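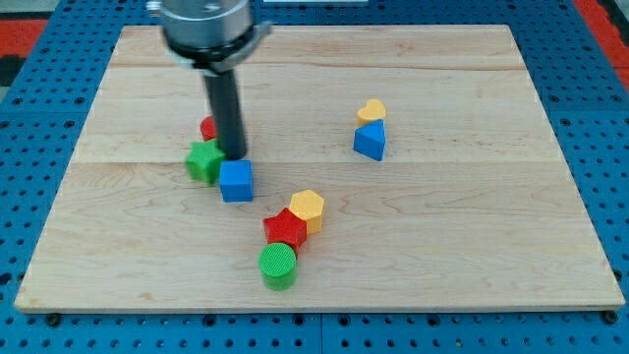 Feb 19, 2019

Rarkedell publishes bench rules for robot arms, all 2 pages of them

Rarkedell today released its good-practice rules for arms that push small objects on a tabletop. The first draft ran to 157 pages. "People used it to prop the door," said editor Kerstin Kuhlmann. The short version covers speed limits, stop buttons and keeping hands off the board while the arm is live. Ulline adopts it in May. Comments welcome, briefly.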